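Dinner Is Served, Sort Of

Inside the college class where robots learn to set the table, one plastic tomato at a time

9 December 2018

I got lost twice looking for Room 446. The engineering building at Holloway was added onto by people who didn't like each other, as far as I can tell, and the fourth floor on the east side doesn't connect to the fourth floor on the west side unless you go down to three and cross over by the vending machines. By the time I found the right door I was sweating through my coat and somebody on the other side was yelling, "Strawberry! It's got the strawberry!" and then, a second later, in a much smaller voice, "Never mind."

So I knew I was in the right place.

The class is called Intro to Manipulation on the schedule, but everyone calls it Lirumix, after the contest that takes up the whole second half of the term. Students split into teams, each team builds a pair of fingers for a robot arm, and then they have to get that arm to clear, sort and serve a table full of play food. That's the whole thing. I'd read the flyer on the bus and thought, okay, cute, I'll stay an hour and get some soup after. I stayed until they turned the hallway lights off.

Marisol Iwasaki has taught the class for 6 years. She is short and fast and drinks cold coffee out of a measuring cup, and she had me sorting zip ties before I'd taken my notebook out. I asked her why toys, why not real food, and she looked at me like I'd offered to pay for the bananas.

"First year, we used real fruit," she said. "Two weeks. I still smell it in that cabinet."

Toy food turns out to be a mean little test anyway. It's light, so it skates away if you bump it. A ball-shaped tomato will roll clear across a table if a finger so much as grazes it on the way down, and then the arm closes very confidently on nothing. Strawberries have a pointy end and a fat end. The banana is the one the students talk about the way my uncle talks about the county assessor. It's soft, it has peel flaps sticking out on the sides, and depending on which way you come at it there's either plenty to hold or hardly anything.

There are rules, and the students can recite them faster than I could write them down. A round lasts five minutes. An item moved to its proper dish gets you 3 points, an item dropped on the table gets you nothing, and an item dropped on the floor costs you a point and a walk of shame to go fetch it. (The walk of shame isn't in the printed rules. It's more of a tradition.) Knocking over a mug ends the round on the spot, so teams get very tender around mugs.

You're allowed to build your fingers out of whatever you want as long as it fits the mount and doesn't scratch the tabletop. I figured everyone would use the 3D printer. Plenty do, but one team went the other way and built theirs out of the plastic construction beams half of us grew up with, the ones with the studs and the rows of holes. They named it Drustance. I asked what it meant and got three answers at the same time, so I'm leaving that alone.

The pitch for Drustance is speed. If a printed finger is too short, you go fix the drawing, send it to the printer, wait most of an afternoon and hope the person ahead of you in line isn't making a chess set. If a Drustance finger is too short, you snap on another beam. I watched them change the shape of the tip while the next team was still untangling its cables, and they were pretty smug about it!

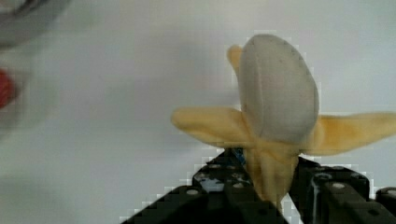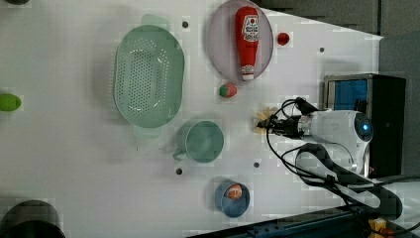

The trade-off is that beams flex, and pins work loose, and a hard plastic edge doesn't hug anything. Team Droltano, at the next bench over, would like you to know this. They believe in soft fingers and they believe in them the way other people believe in a diet. Their first set was so squishy that it folded around a cup handle and wouldn't come off, and somebody had to reach in and peel it loose with the arm powered down. They're on their fifth version now, stiffer at the base, with a bit of give left at the end.

I sat between the two benches for a good long while, which was a great seat. The teams pretend to ignore each other. Then one of them gets a clean lift, and all the typing at the other bench stops.

What surprised me was how little of the arguing is about code. I'd come in expecting everyone hunched over laptops, and there's some of that, sure, but most of what I heard was more like what you'd hear from people moving a couch. Come in lower. No, lower than that. Turn it, turn it, now you're going to hit the bowl. One of the Droltano students (she's a second-year, came over from nursing, has the steadiest hands in the room) kept picking things up off the table herself with two fingers, very slowly, and putting them back down. I asked what she was up to.

"Trying to catch myself doing it," she said. "I don't know how I pick up a ketchup bottle. I just pick it up. So I have to do it slow enough to see where I start squeezing."

I tried it at home with the actual ketchup, and I'd recommend it, you'll feel ridiculous. I apparently tip the thing toward my palm before I've got any real grip on it. I've been doing that my entire life and I had no idea.

Iwasaki mostly stays out of the way during practice. She walks loops around the room with the measuring cup and asks questions that sound friendly and aren't. Why that angle? What happens if the plate's over here? And then she'll slide the plate over there, an inch or two, and keep walking. Teams that have memorized the table instead of looking at it find out right away. One arm reached down with tremendous dignity and pinched the air where a dish used to be. There was a groan, and a chair got kicked, and then all of them were back at the keyboard, so I guess it works.

She does have opinions about the contest, and she'll share them if you help with the zip ties. She thinks people get hung up on the score. The grade in this class comes from the notebook, where every team has to write down each failed grab and what they think caused it. She let me flip through a few of the old ones. They're wonderful. There's one page from several years back that just says "orange slice, again" over and over down the margin, with a drawing of an orange slice wearing a crown.

"The ones who write down the drops get good," she told me. "The ones who only write down the catches, I worry about."

I asked whether any of this leads to jobs, mostly because my editor would ask me. She said some of her students have gone to warehouses and labs, one is fixing hospital beds and likes it a lot, and one opened a bakery. She seemed proudest of the bakery. Then she had to go because a cable had snagged on something and the whole far bench was shouting for scissors, and she was shouting that no one was to touch the scissors.

I should say something about the noise, or I mean the lack of it. In the movies these arms whir and clank. Up close there's a faint hum, and a click when the fingers meet, and that's it, so what you mostly hear is people holding their breath. It gets to you. There was a run late in the evening when Drustance was going for the bowl, and I caught myself leaning my whole body to the left, like you do with a bowling ball. So was the kid next to me. So was one of the Droltano people, and she was supposed to be rooting against it.

I won't tell you how that one ended, because they made me promise. Both teams are keeping their practice numbers to themselves until the final, and I've been told that if I leak anything I'll be put back on zip ties.

The final's in February, in the big atrium downstairs, which I'm assured is much easier to find. It's free and there are bleachers. The tables get laid out fresh for every round, and the teams don't see the layout until the clock starts. Kids are welcome and apparently they're brutal, they boo the drops. The department is still short on play food too, so if you've got a toy kitchen in the basement that has outlived its owner, Iwasaki will take it off your hands. She'd especially like eggplants. She says hers keep disappearing and she has her suspicions.

Leave the box outside Room 446. Go down to three first, and cross over by the vending machines.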